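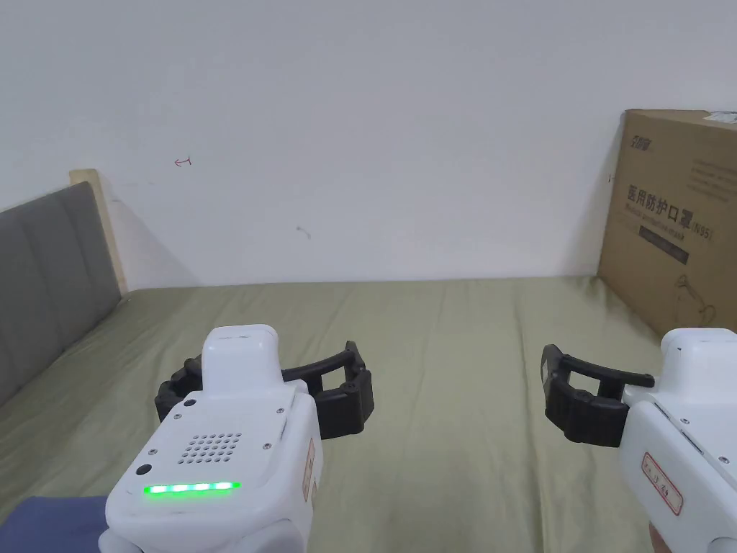
Folding on the bed and other laundry day tips

A bed makes a good folding surface, provided it's made first. Pull the sheet up flat and smooth the worst of the creases with your forearm. A plain coloured sheet is easier to work on than a patterned one, as stray socks and lint show up straight away.

Push the bed hard against the wall if you can. Small things like face washers and baby socks end up down the gap otherwise, and you won't find them until September.

Work from the far side towards yourself. Big items first - towels, pillowcases, trackies - then shirts, then the fiddly stuff. Finished piles go at the pillow end where you won't lean on them.

If bending over a mattress bothers your back, use a table instead. A round one is fine for T-shirts but not much good for sheets, which slide off the curve. Put a cloth on it. Bare timber can have rough spots that catch on knits, and a cloth can be shaken out afterwards.
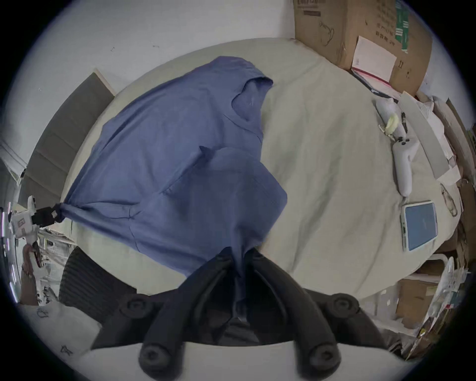 T-shirts that come out of the basket in a twist need sorting out before you fold them. Find the hem, take hold of it in two places and give the shirt one firm shake. Lay it face down, run your palms from the centre out to the side seams, then check the sleeves haven't folded back inside themselves. Fold one side in, fold the sleeve back, repeat on the other side, then bring the hem up in thirds.

Keep pens well away from light coloured washing. Ink on cotton is a nuisance. Dab it with methylated spirits on an old rag, changing to a clean part of the rag as the colour lifts, and test an inside seam first. Don't rub, and don't put the shirt in the dryer until the mark is gone.

For drawers, stand shirts on their edge in a row. The Oltell drawer dividers we bought are 56 cm long and had to be trimmed with a hacksaw to fit our chest. Measure the inside of the drawer, not the front.

Anything that still looks creased after folding can go on a hanger in the bathroom while someone has a shower. Linen will need the iron regardless.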